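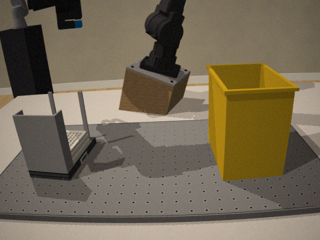 Reading time: 3 minutes

Let's begin with the question people ask me at family dinners once they hear what I teach: can a machine do my chores yet? My answer tends to run long, so bear with me. Clearing things away sounds like the easiest job in the house, and we'll spend most of this unit on a version of it that has been boiled down as far as it will go, a tray standing in a gray holder, a deep yellow bin on the other side of a perforated board, and an arm bolted to a block behind them. Your task is to write down everything the arm would have to get right to move that tray into that bin. Please do this before you read the Ketton chapter (I mean it!), and don't stop when you reach ten items, as most groups do.

You'll probably start with the grasp, and that's fine. But think about the posts on the holder too, and how little room they leave for a hand coming in from the side. Think about the rim of the bin, which sticks out a bit past the walls, and what happens when a tray lands on it crooked. A person nudges it with a knuckle and forgets all about it. A machine has to notice first.

Now, about success rates. Suppose an arm finishes this job 89 times out of 100. On a slide that looks lovely, and in a simulator it may even be easy to get. On the shop floor at Plondidcombe, where a shift is a great many trays, somebody would be walking over to help all day long, and at home you'd have given up and done it yourself by February. We'll work through the arithmetic together using the Cordeiro worksheet, problem 3.

For next time, read the Carkimum case, pages 1 to 15, and bring one chore from your own kitchen that you'd gladly hand over, with a guess at which step would go wrong first. Mine is the silverware drawer, and I have a good deal to say about forks.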